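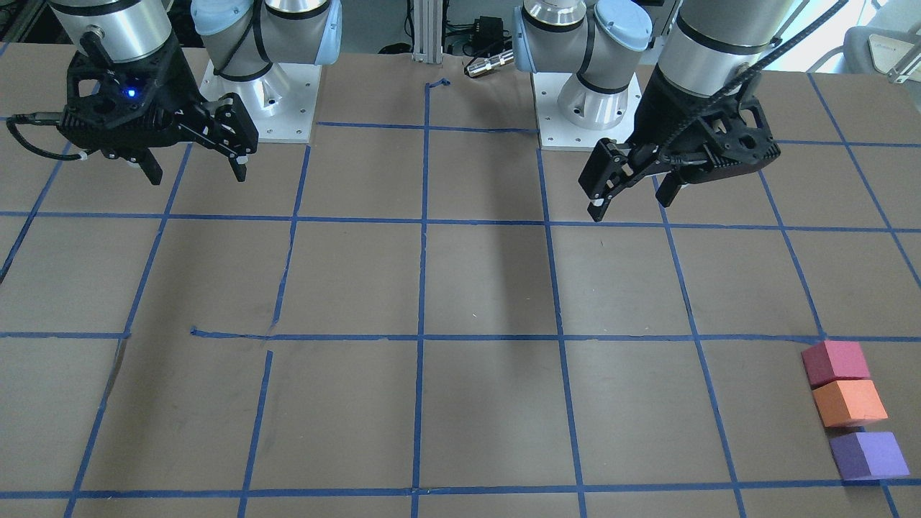 Tamsin Orrell

Arnumari gripper kit, the parallel one, bought as a pair for the two-arm table at Westdale. Quick write-up before I forget it all. Had them on since February so this is a proper use review and not an unboxing.

Short version: good fingers, good body, terrible cable, poor instructions. £109 each from Sutherland, who were quick. Would buy again. Grumbling.

What you get. Gripper body, two fingers, little pads, a bag of screws, one cable, one folded sheet. No adapter for the wrist. Had to make ours, took two goes because the drawing on the sheet gives the hole spacing from the edge on one side and from the centre on the other. Measure the real thing. Don't trust the sheet.

Body. Chunky, all ribs and openings, black. Looks heavier than it feels. I like the openings, you can get a small brush in and clean the dust out, and there is always dust at Westdale, the saws are next door. Blue light on the front of the housing, easy to spot from the keyboard end. One small light for power, ready, fault, the lot, told apart by blinking. Slow blink and medium blink look the same to me. Wanted a second colour.

Fingers. Best bit. Long, stiff, no wobble at the tips that I can feel. The light pads at the ends are what do the gripping and they are nice on foam. We use soft foam cubes for practice, pink, orange, purple, and the pads don't mark them. Hard shiny things less good. A glass jar lid slid straight out until I turned the force up, then fine. Spare pads come in packs and they're not cheap for what they are. Ours have lasted.

Opening and closing. Smooth. Bit of a whine at full speed, so I run at 60 per cent and hardly notice it. Closes square on the part if you come in straight. Come in tilted and it nudges the cube round first, then grabs. Not a fault really, just something to allow for when you set the height.

Cable. Right. Too stiff and the wrong length. It loops out of the side and bulges, and when the wrist turns the loop goes with it and rubs whatever is near. We've strapped the arm cables down the side of the arm and that's tidy enough, but the last bit by the gripper has to stay free or it pulls on the conector. The connector is silver and solid, no complaints there. A right-angle one would fix most of this. Lost an evening to a plug I thought was home and wasn't. Push until it clicks, then push again.

Setting up. Software went on first try on one laptop and not at all on the other. Same version of everything. Gave up on the second one. Both grippers turn up with the same address, so plug in one, change it, then plug in the other. Sheet doesn't mention it. Found it on page 47 of the download manual, under "Storage".

Table. People have asked, so. Dark brown top, aluminium base plates bolted straight through it, arms on those, a length of slotted extrusion standing up between them. Blue tape for the grid. The tape is the cheapest part of the build and I'd do it again, you can say "one square left" to someone and they know what you mean. Lay it with a long ruler though. I did it by eye and there's a bit near the middle that doesn't meet up. Keep meaning to redo it. Haven't. Burnish the joins or they lift.

Two arms sharing one table is its own headache and not the grippers' fault, but the bodies are wide, so leave more room between them than the drawings suggest. We've had one knock, at low speed. Scuff on the housing, nothing bent.

Against the cheap pair we had before, from the Durnville swap day: those closed unevenly and buzzed when idle. Went in the parts bin after 17 days. No contest.

Good: fingers, pads, easy to clean, solid connector.
Bad: cable, the sheet, one light doing too much, no wrist adapter in the box.

Four out of five. Would be four and a half with a softer cable. If anyone's found one that fits and bends properly, put the part number in the comments please, I've tried two and niether was any better.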